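[fleremmont-list] Re: genre tags, the August cutoff, and the Hastden mixes
June 2020

Replying to the whole thing at once because I have to be out the door in an hour and if I leave it till tonight I won't do it. Sorry for length. Sorry for typos.

> I know this came up last winter but I'd like to raise it again before
> the archive gets moved. At the moment anybody can put anything in the
> genre field and we've ended up with a mess. I searched "dritatance"
> last night and got fan covers, two podcasts, a forty minute rain
> recording, somebody's spoken word thing about the show, and the
> actual soundtrack rips which we're not even supposed to be hosting.
>
> I listen on shuffle by genre. That's the only way I use the archive.
> If the genre is a fandom and not a sound then shuffle is useless to
> me. I'd like to propose we drop "dritatance" and every other tag named
> after a show, a game or a streamer, and go back to the old list.
>
> I'd also like to know what's happening with the Hastden mixes because
> I uploaded nine of them and now I can find four.

OK so. Taking these in order, more or less.

The tag first. I don't want to drop it. I get the shuffle problem, I do, I've been hit by the rain recording too and it's a long forty minutes when you're doing dishes. But look at how people are using the thing. Last export I ran had 3472 tracks in the archive and 826 of them carry the dritatance tag. That's the biggest single tag we have. Bigger than "acoustic". Bigger than "chiptune", which when I joined this list was basically the entire archive plus one guy with a banjo.

If we pull a tag off 826 tracks, most of them end up with nothing in the field at all. I checked. A lot of those uploaders put the one tag and stopped. So then you don't get a cleaner shuffle, you get a giant pile of untagged songs that don't come up in any shuffle, and a bunch of mostly younger people who joined because of the show wondering why their stuff vanished. They already think this list is where fun goes to be discussed to death. (Fair.)

And is it really not a sound? I'd argue that a bit. Go listen to ten of them in a row, skipping the podcasts. Slow intro, the detuned toy piano, that thing where the vocal comes in a half bar early like in the season two credits. Somebody started doing it, everybody copied it, now it's a style. That's how you get genres. Half the "real" ones on the old list were named after a club or a record label or a street. I don't see why a web series is worse.

What I would do – split the field. One field for genre, one for fandom. Genre stays a pick list, fandom is free text, a track can have both or either. Dritatance goes in both places, for now, and we let uploaders sort out which one they meant. Then shuffle by genre gives you the toy piano stuff and the podcasts stay in the fandom field where people looking for podcasts can find them. I'm told this isn't hard on the new software. It's very hard on the old one, which is why I keep saying wait for the move and don't touch anything before it.

Please don't go in and bulk edit other people's tags in the meantime. Somebody did this in the spring with the "lofi" tag, I'm not going to get into who, and it took me two evenings to put back. If you see a tag that's flat out wrong on someone else's track, leave a comment on the track. If they don't answer in a couple weeks, post here.

Soundtrack rips. Yes they should go. They've always been against the rules, it's rule two, I'm not sure how they got past upload review except that upload review is me and I was moving apartments. I took down the ones I found this morning. If there's more send me track numbers off-list, not song titles, because there are eleven things called "Prosser's Theme" and only a few of them are the actual theme. The covers are fine and staying. Piano arrangements, fine. The version with the kazoo, fine I guess.

Oh and for those who've asked me privately, no, I haven't heard anything from the people who make the show. No letter, no takedown, nothing. There was a post going around that they'd "gone after" fan archives and as far as I can tell it started with one person's account getting flagged for something else entirely on a different site. Please stop forwarding it to me, I have recieved it plenty.

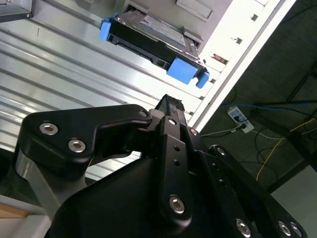 On the spoken word pieces, I'm less sure. Some of them have music under and some don't. The old FAQ says "musical works and works with substantial musical content", which was written to keep out a specific person's three hour convention panels and has never been looked at since. I'd be ok with saying spoken word is in if it's under 50 minutes and not a podcast episode. The rain recording, I don't know what that is. Whoever made it, if you're on this list, is there a song in it? I got to twenty minutes and gave up.

Now Hastden. This is the part I actaully feel bad about.

Short version, they're not gone. Long version, the mixes got uploaded under three different spellings – Hastden, Hasten, and "hastden mix" with a number stuck on the end – and when I ran the duplicate finder in May it decided a bunch of them were the same file because they all open with the same ninety seconds of crowd noise. It compares openings. It doesn't listen to the entire track. So it hid them as dupes. Hidden, not deleted. I've unhidden all the ones I could see, and if you still come up short of nine then tell me which ones and I'll dig.

The play counts got merged though and I can't unmerge those. The one that was most played now shows 1308, and that's really five mixes' worth of plays lumped together. So don't take that number as meaning anything. I know a couple of people care about the chart. I'm going to take those mixes out of the chart until the move and then start everybody at zero, which isn't fair to anybody, equally.

Related – I've turned the duplicate finder off. If you upload the same song twice it'll just be there twice. Please look before you upload.

The move. Current plan is still August. I said July before, ignore that. What happens is roughly this order:

uploads close for a few days, I'll post here before they do
I take the full copy
the new one goes up at the same address, read only
people poke at it and yell
uploads open again on the new one

Your logins should carry over. Your playlists should carry over. Comments, I'm honestly not sure, the test run kept the comments but lost who wrote them, so every comment was by "guest", and reading three years of arguments with guest on both sides was pretty funny but not what we want. Working on it. If there's a comment thread you really love, save a copy now.

Cover art is coming over only if it was uploaded here. If you linked it from some other site then half of those links are dead already and they'll show up blank. You can fix that now, go to your track, hit edit, upload the picture. Square please. It crops from the top left for some reason and I've seen a lot of foreheads.

Also someone asked about file formats. Keep sending what you've been sending. The new software makes its own small version for streaming and keeps your original for download. Old one only ever kept the small version, which means everything before the move is going to stay at the quality it's at unless you re-upload. I'd wait on that! Don't everybody re-upload your whole catalog the first night. Give it a week or two.

Fleremmont compilation, since it always gets lost at the bottom of these. We have enough for one disc's worth and not enough for two. I'd like to keep it to one. There was a suggestion to make the whole thing dritatance themed and I said no to that already in the other thread and I'm still a no – I'm fine with the tag, I don't want it to be the only thing we do. Three or four on there is plenty. What we're short on is anything fast. It's all slow. Track order right now would put a person to sleep by the fourth song. If you have something with drums on it that's finished, or nearly, please send.

Do not send demos with a note saying the real one is coming. I've got a folder of those going back years. The real one does not come.

One song per person unless you're in a band with somebody, then one for you and one for the band. Yes, remixes count as yours. No, a remix of your own song doesn't count as a second one, nice try.

And whoever has the artwork from the last compilation, the layered file and not the flat one, can you send that to the list address. I have the flat one. Everybody has the flat one. The font is driving me nuts, I've tried to match it by eye and the lowercase g is wrong every time.

So what I need from people:

yes or no on splitting genre and fandom. Reply on list, doesn't have to be long
missing Hastden mixes, off-list, with whatever spelling you used
fast songs

I'll leave the tag question open till the end of the month and then go with whatever most people said. If hardly anyone answers I'm doing the split, because that's what I want to do and I'm the one who's going to be up at 1 am doing it.

Gotta run. Won't see replies till tonight.

– list admin

PS The search box ignoring apostrophes is a known thing. Type it without. Will be fixed in the new one, or so the readme says.

_______________________________________________
fleremmont-list mailing list
To leave the list, send a message with the word unsubscribe in the subject line. Please don't post it to everybody.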